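Reviews > Music & Stage > Home Listening

Sampaio: The Cast Recording, reviewed

I saw Sampaio on stage twice before the recording came out, once from the back of the circle and once from a seat close enough to hear the dancers breathing. I mention it so you know where I stand. I liked the show a good deal, and I wanted the album to be as good as the evening. Most of it is.

The story is simple enough to follow without a programme. A ferry pilot's daughter, played by Araceli Xolalpa, inherits a dance hall she has never visited and spends one winter deciding whether to sell it. Benedito Marinho is the bandleader who has been living upstairs. There is a rival buyer, a storm, and a long wedding scene that could lose ten minutes in the theatre and has lost most of them on the album.

Xolalpa is the reason to buy it. On stage she had to fight the brass in the first act, and at the back I missed whole lines of "Keys on the Hook". On the recording the voice sits well forward and every word is clear. She sings the second verse almost under her breath, which she couldn't do live, and it changes the song. I had taken it for a comic number.

Marinho comes off less well. He is a physical performer and a lot of what he does is done with his shoulders. Without that, "Upstairs Tenant" is a fairly ordinary patter song with one good rhyme in it. He is much better in the duets, and "Half the Rent" is the track I have played most.

Kerubo Odera's orchestrations have been filled out for the studio. There are more strings and a second accordion, and the percussion has been moved to either side so that the dance numbers have some width. I have no complaint about the strings. The second accordion gets in the way during the storm, where the theatre version had only a drum and a bass clarinet and was frightening. It is now just loud.

Gunther Kramer conducts. His tempos are quicker than Janaína Honorato's, who had the pit on both nights I went, and the overture gains from it. The finale doesn't. Honorato used to hold the last chord change back until the house was completely quiet, and Kramer goes straight through it.

The dialogue has been cut to a few linking lines. If you haven't seen the show you will want the booklet, which prints the full lyrics and a short synopsis. The type is small and the lyrics for the ensemble numbers are set in two columns that don't line up with who is singing. The download comes with the same pages as a file, and that can at least be made bigger.

I did nearly all my listening at home, in the kitchen and then again on headphones. The kitchen speaker was fine for the solos and turned the wedding scene to mush.
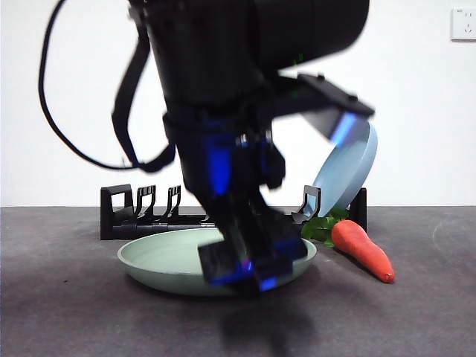
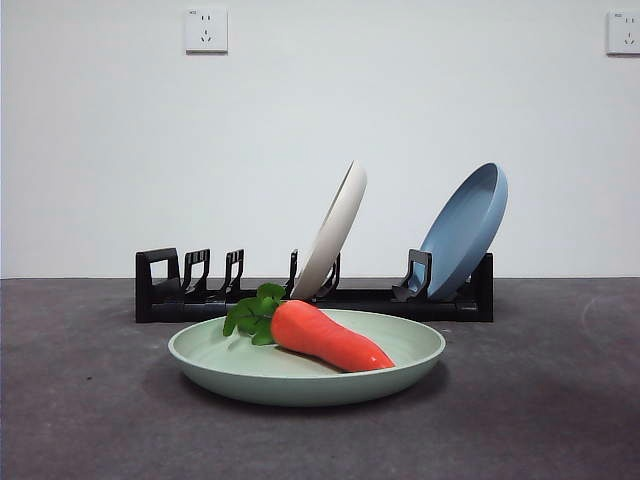 On headphones the wedding is the best-recorded thing on the album. You can pick out the four singers in the quartet and follow any one of them to the end, and there is a viola line beneath the toast that I hadn't noticed in the theatre either time.

The two bonus tracks are a song dropped from the first act and a piano demo of "Half the Rent". The dropped song was rightly dropped. The demo is lovely, slower than the finished version and with a different last verse in which she keeps the building. I would have liked a note saying when that ending changed, but the booklet doesn't mention it.

Running order follows the show, apart from the entr'acte, which has been moved to the very end. I moved it back.

If you have seen Sampaio, buy it for Xolalpa and the quartet. If you haven't, start with "Keys on the Hook", "Half the Rent" and the overture, then read the synopsis before trying the second act. It tours again from September, with Honorato conducting.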